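The great worktop clear-out, and why I'm not convinced

Anyone who has been getting this newsletter since the spring will know that I promised to try the Brimby method on a real kitchen before passing judgement on it. Several of you wrote in to say it had changed your mornings. One reader in Jalari Close said it had changed her marriage, and I would like to hear his side. Anyway, I have now done my month of it, from the first Friday to the last, and I remain where I started, only with tidier drawers.

The method goes like this. You take everything off the worktop. You put back only what you use every day. Whatever is left goes in a cupboard for 38 days, and if you haven't missed it by then, out it goes. There is a booklet, and there is a set of labels you can buy to go with the booklet, and the labels are where I began to have my doubts. A method for owning less that starts by selling you something always makes me want to check my pockets.

My first problem was the words "every day". I use the toaster every day. I use the cafetière most days, and twice on a Friday. The paper towels I'd like to say I could manage without, but I have a household that spills. Tea, obviously. So by the time I had put back what I use, I had put back nearly the lot, and the great clearing had cleared a bread bin and a jar of pasta nobody had cooked since Easter.

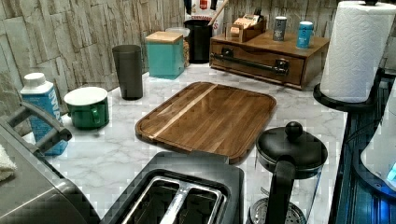 My sister-in-law tried the same thing and says I've cheated. In her view a chopping board does not live on the worktop, it lives upright behind the taps, and if it's lying in the middle it's because somebody couldn't be bothered. She also says a cafetière belongs in a cupboard unless there is coffee in it at that minute, and that anyone who needs 38 days to make up their mind about a bread bin has too much time.

I take the point about the board, up to a point. It's a heavy thing with a groove round it for the juices, and if I had to lift it out from behind the taps each time I wanted half an onion I would end up cutting the onion on a plate. I know this because I did it for most of the second week. The plate lost. Boards that are put away properly are boards that don't get used, and I'd want to see somebody from Brimby chop a swede before I took their advice on the matter.

Then there's the drawer unit. The booklet is very keen on these, the low wooden sort that sits at the back and has one wide drawer for tea bags or coffee pods. Ruppert have one in the catalogue and Drelmont do another that looks the same to me with a different handle. The argument is that it "doubles your surface", as you can stand things on top. Well, yes. You can stand things on top of the microwave as well, and I've spent years trying to stop people doing it. Give a family a flat place and they will fill it. A tea box went up there, then the canisters, and now the drawer itself is full of elastic bands and a tape measure.

Where I will give the method some credit is on measuring. You are told to write down the widest stretch of bare worktop before you begin and again at the end. I did it in millimetres, being that sort of person, and finished on 1155, a gain of 15. That's the width of my thumb. If you were hoping for room to roll out pastry you will be disappointed, though I suppose I could roll out one biscuit.
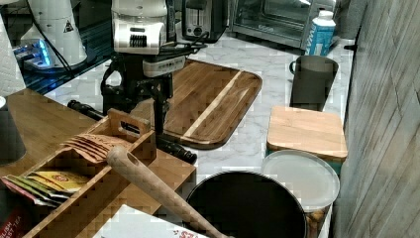

Corners are the part the booklet skips altogether. It has a page on the sink and a page on "zones", and then it goes quiet, as if every worktop ran in one straight line with sockets wherever you fancied. In practice anything with a flex goes where the flex will reach, and that settles most of the argument before you've opened the labels. A toaster and a toaster oven side by side along the back may look like one too many, and I've been told so, but try doing a tray of cheese on toast in the first or two quick slices in the second. Both stay. The carton and the mug I will own up to. They should go to the fridge and the sink, and no booklet has yet got them there.

The publishers claim 2000 kitchens have been "freed" this way. I'd like to see those kitchens at half past seven on a school morning. If you've kept yours up past the second month, write in and tell me, and please say whether there are children in the house. The bread bin, for what it's worth, came back on day 15.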